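Galerie — la journée où le bras droit n'a plus voulu lâcher

Bon, je vous avais promis les photos de notre passage à Ratgate, les voilà enfin. Promis aussi de raconter la panne, parce que plusieurs d'entre vous m'ont écrit pour savoir ce qui s'était passé au juste avec l'humanoïde et les fruits. Je vous préviens, je n'ai pas gardé grand-chose : on avait pris 76 vues dans la journée, et la plupart montrent des dos, des câbles ou mon coude. J'ai donc trié sévèrement, et pour le reste je raconte.

Pour ceux qui arrivent : chez Britholm, on teste des robots à deux bras pour des tâches de table. Prendre, déplacer, poser, recommencer. C'est long, c'est répétitif, et j'adore ça (si, si). L'atelier de Ratgate nous prête une grande salle claire avec une moquette ronde au milieu, et c'est là qu'on fait les essais « comme à la maison », avec de vrais meubles et de vrais aliments. Les mains viennent de chez Arruda, le logiciel de préhension est le nôtre, et les soucis, eh bien, ils se partagent.

Le programme du matin était tout simple. Des pommes d'abord, puis des citrons, puis un objet lourd, piquant et franchement mal fichu pour une main à cinq cents réglages. Les pommes, rien à dire. Les citrons, deux tombés par terre, rien de grave. On est passés à l'ananas en fin de matinée, tout contents de nous, et on avait même commencé à parler du déjeuner.

La panne, en deux mots : une fois les doigts refermés, la commande d'ouverture partait bien, le journal la notait bien, et la main ne bougeait pas. Le poignet tournait, le coude répondait, l'épaule aussi. Les doigts, non. Et comme le contrôleur ne voyait pas l'ouverture se faire, il augmentait le couple. Dans l'autre sens, évidemment, sinon ce serait trop facile !

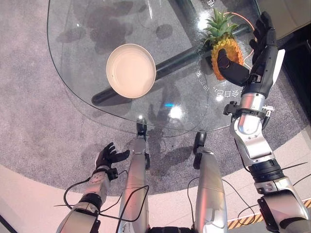 Ratgate, juin

La main droite sur l'ananas, au-dessus du plateau en verre, le bol blanc juste à côté. La gauche est ouverte, plus bas, près du bord de la table.

Ce que la photo ne raconte pas, c'est le bruit. Un petit grincement aigu, pas très fort, qui monte d'un cran toutes les deux secondes. La première fois on s'est regardés sans comprendre. À la deuxième, quelqu'un a appuyé sur l'arrêt d'urgence, et là, deuxième surprise : l'arrêt coupe la puissance des bras, mais les doigts restent serrés. C'est prévu comme ça, pour que la main ne lâche pas ce qu'elle tient en cas de coupure. Très bien quand elle tient une bouteille au-dessus des pieds de quelqu'un. Beaucoup moins bien quand c'est la main elle-même qui est en défaut.

Et puis il y avait le verre. Un bras sans puissance, ça descend doucement, et celui-ci descendait avec un fruit au bout, vers un plateau dont je n'avais aucune envie de tester la résistance. On a glissé un coussin du canapé entre les deux — la solution d'ingénieur par excellence — et on a attendu que tout se pose.

Pour l'ouvrir, il a fallu passer par la vis de déblocage manuel, celle qui se trouve sous le petit capot du poignet. Je vous épargne le quart d'heure passé à chercher la bonne clé. Elle était dans la caisse d'Astside, restée dans la camionnette, garée à l'autre bout du site. L'ananas s'en est tiré avec quatre creux bien nets. On l'a mangé quand même, il était excellent.

Astside, atelier, le mois suivant

Pas de photo correcte du démontage, je m'en veux un peu. Tout était couvert de graisse et j'avais les mains prises.

La cause, donc. Un faux contact sur le connecteur du capteur de position du pouce. Quand le poignet tournait au-delà d'un certain angle, le câble tirait dessus et la valeur se figeait. Le contrôleur croyait le pouce déjà ouvert, corrigeait, resserrait, relisait la même valeur figée, resserrait encore. Avec les pommes, on n'allait jamais chercher cet angle-là. Avec l'ananas, il fallait présenter la paume autrement à cause de la couronne, et voilà.

On a rejoué le mouvement 400 fois sur banc, à vide, avec l'ancien passage de câble. Le défaut est revenu 28 fois, toujours dans la même zone de rotation. Je ne m'attendais pas à autant ! Ça veut dire que la main se baladait avec ce problème depuis un moment et qu'on avait eu de la chance avec les petits objets.

Ce qu'on a changé depuis, puisque vous me le demandez :

Le câble du pouce a maintenant une boucle de mou et une bride qui l'empêche de tirer sur le connecteur. C'est moche, ça marche.

Une valeur de capteur qui ne varie plus du tout pendant un mouvement déclenche un défaut, et le couple retombe au minimum. J'aurais dû l'écrire dès le départ, celle-là, et je ne suis pas fier.

La clé de déblocage reste accrochée à la console d'arrêt, au bout d'une chaînette. Interdiction formelle de la ranger ailleurs (je vise surtout moi-même).

Enfin, la consigne d'arrêt a été réécrite. L'ancienne disait d'appuyer puis d'approcher. La nouvelle dit d'appuyer, d'attendre que les bras soient posés, de vérifier que le voyant du poignet est éteint, et seulement après d'approcher les mains. Personne n'a été blessé ce jour-là, mais en relisant le déroulé je me suis rendu compte que j'avais mis les doigts beaucoup trop près, beaucoup trop tôt.

Reste une question que je n'ai pas tranchée, et vos avis m'intéressent vraiment : faut-il que la main garde sa prise à l'arrêt, ou qu'elle se relâche ? Arruda tient à la garder. Moi j'hésite, je penche pour un bouton séparé, à l'extérieur du capot, qu'on puisse atteindre sans outil. Si vous avez déjà vécu ce genre de situation avec une pince ou une main à doigts, écrivez-moi, les commentaires sont ouverts sous la galerie.

On retourne à Ratgate dès que la deuxième main est modifiée. J'ai mis un melon sur la liste de courses.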